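Kozłowski Family Papers Open to Readers in Hangate

8 February 2021

The ranch and household papers of the Kozłowski family, who ran cattle and sheep on the flats west of Treston for the better part of four generations, have been sorted and can now be read by anyone who cares to make the trip to the Hangate Local History Room. It has been a long time coming, and a good many people in the county who remember the old place (or whose grandparents worked a shearing season on it) will be very glad to hear it.

The collection fills 12 boxes and holds 554 letters, along with brand registrations, tax receipts, two stock ledgers and a wonderful run of pocket diaries kept by Marianna Kozłowski, who came into the county as a bride and seems never to have let a day go by without writing down the weather. The earliest paper is a deed for 88 acres along Breltside Creek, bought from a neighbor who had given up on the land after two dry summers. The family added to it bit by bit, first a strip of bottomland with a good spring on it, then the pasture that older residents still call the Widow's Section.

Sofia Abreu, who put the papers in order, says the letters are what kept her at her desk long after closing. Many went back and forth between Marianna and her sister, and they are full of the small business of a ranch: a lame mare, a well that went sour, the price of wool, a hired man who left in August with a borrowed saddle and then, to everybody's surprise, mailed it back.

"I started out thinking I would read a few from each bundle," Abreu said. "Well, I read every last one of them, and then I went back and read my favorites over again."

The papers settle at least one old argument. County histories have long said the first Kozłowski house burned down, and plenty of us were taught so in school. The diaries tell it differently. The house was taken apart board by board and hauled up to higher ground after the creek came over its banks, and Marianna complained for most of a month about cooking outdoors in the meantime. Ehab Gaber, whose family now owns the upper pasture, has walked the spot with the diary pages in hand and believes he has found the line of the first foundation, just below the old Treston road.

The two ledgers are in weaker shape than the rest, with loose bindings and some water staining, and readers will be given copies of those to work from. The diaries and letters may be seen in the original. 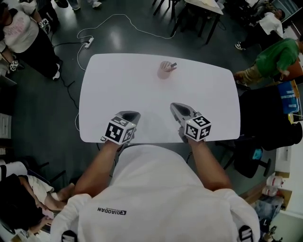 Do you have to be related to the family to read the papers?

Anyone may read them, kin or otherwise, and there is no charge. Please write ahead to the History Room with the names or years you are interested in, so that the right boxes can be brought out before you arrive.

A finding list of 105 pages is kept at the front desk, and Abreu is happy to help newcomers get started with it. She would also dearly love to hear from anyone with photographs of the shearing crews, especially if there are names penciled on the back.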